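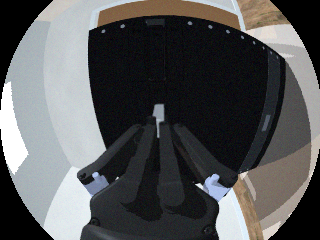 *Caméra poignet, scène « baie » de Skedico. Le bloc gris clair est juste devant le bout des doigts.*

9 avril 2025, cahier d'essais, suite de l'évaluation Skedico

Bon, première vraie séance avec le pack de scènes simulées de Flumora, et je note tout tant que c'est frais. Rappel pour ceux qui prennent le train en marche : on a une licence d'essai, le prix annoncé ensuite est de 585 € par mois, et Leonora veut un avis écrit avant de parler budget. Donc j'essaie d'être juste (même si l'installation m'a mangé la matinée, voir plus bas).

L'installation, justement. Le paquet se pose sans histoire, mais le fichier de configuration du bras attend des chemins absolus et la doc n'en parle que dans une annexe. Urho a trouvé la ligne fautive en deux minutes, moi j'y étais depuis une heure. J'ai mis notre version corrigée dans le dossier partagé, sous `skedico/essais/bras_local.yaml`. Ne repartez pas de celle du vendeur !

Côté scène, j'ai choisi la baie posée sur table, avec le bras blanc sur son socle de l'autre côté du plateau. C'est le cas qui ressemble le plus à ce que Suvik nous demande : approcher la face avant, trouver la bonne prise, ne pas racler le montant. Les trous de vis le long du rail sont modélisés, ça m'a fait plaisir, parce qu'Américo voulait s'en servir comme repère visuel pour recaler la pose de la baie. À tester avec son détecteur.

La vue poignet est un très grand angle, image ronde sur fond noir, avec les bords droits qui se courbent. Notre chaîne de traitement suppose un modèle sténopé, donc pour l'instant elle ne sait pas quoi en faire. Sowmya dit qu'on peut brancher son module fisheye du projet Malabanan, à condition que Flumora nous donne les coefficients de distorsion. Je leur ai écrit. Autre souci sur cette vue : le noir du panneau est vraiment très noir, avec un grain fin par-dessus, et les petits reliefs sous le rebord se devinent à peine. J'ai essayé de pousser la lumière dans les réglages, le curseur existe, l'effet me paraît timide.
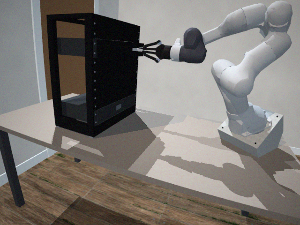
Pour les contacts, je suis partagé. Avec le pas de temps par défaut, la pince tremble dès qu'elle appuie sur la face avant, et la force affichée saute dans tous les sens. En divisant le pas par 2, c'est beaucoup plus calme, mais le calcul se traîne et mon poste souffle comme un bœuf. Gilang propose de garder le pas fin uniquement pendant la phase de contact, l'API a l'air de le permettre (fonction `set_substeps`, doc maigre, exemple absent). Je m'y mets demain.

Ce que j'aime bien, sans réserve :

- on repositionne la baie et le socle à la souris, puis on exporte la pose en texte, lisible et propre
- la relecture d'un essai depuis n'importe quelle caméra, très pratique pour comprendre une approche ratée
- le support, pour l'instant : réponse à mon premier message avant midi

Ce qui m'agace : les ombres du bras sur le plateau sont déchiquetées, tout en taches, et ça va forcément embêter un réseau entraîné là-dessus. Peut-être un réglage de qualité que je n'ai pas trouvé. Américo pense que c'est la résolution des cartes d'ombre, il regarde.

J'ai lancé une série de 6 approches avec des poses de départ différentes, journaux dans `serie_a`. Pas encore dépouillé, donc pas de conclusion ici, s'il vous plaît, et surtout pas de chiffre à Leonora avant que j'aie relu les traces !

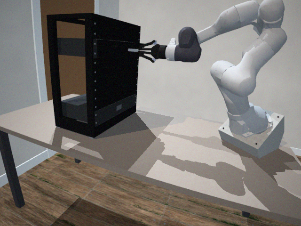
*Caméra fixe : les doigts à l'ouverture haute de la baie, côté rail à vis.*

À faire :

- [ ] relancer Flumora pour les coefficients de la caméra poignet
- [ ] `set_substeps` pendant le contact (Gilang + moi)
- [ ] détecteur de trous de vis sur 3 orientations de la baie (Américo)
- [ ] demander si la licence est par poste ou par équipe, la page tarifs n'est pas claire
- [ ] voir si les prix bougent en juillet, leur commercial l'a laissé entendre

Urho, j'ai laissé la simulation ouverte sur le poste du fond, sauvegarde avant de fermer la session.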